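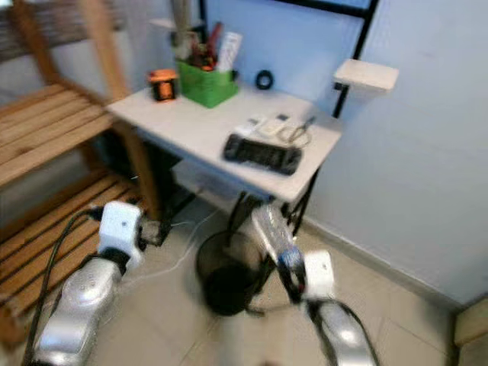 Covadonga Gallardo wrote in after the March issue to ask why we bother with people at all. Surely, she says, if you have to steer the thing through every tidying job yourself, you may as well do the tidying and go home.

It is a fair point, and one our finance director at Skulell makes monthly, with graphs. The reply is that the operator only has to do it 1043 times. After that the arms are meant to manage alone, and the operator may go and lie down.

We are some way off the lying down. Ostesura has 28 household jobs on its list and we have finished four, if you accept the Damgaard office's definition of "finished", and I have stopped arguing with them. Each go is driven by hand from start to end. Anyone who hesitates teaches hesitation. One of our new starters spent a morning scratching her nose between moves, and those recordings were quietly dropped.

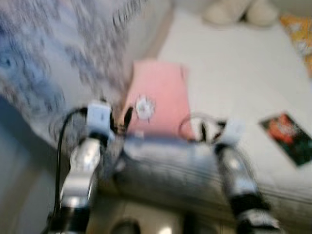 The other trouble is speed. Everybody begins slowly and carefully, then gets good at it, then gets bored and starts showing off, and the learning software has to make sense of all three moods. Skernorix would like us to keep to 37 seconds a go. So would I. Operators wanted for the next round, no experience needed, own sandwiches. Put your name on the sheet by the kettle.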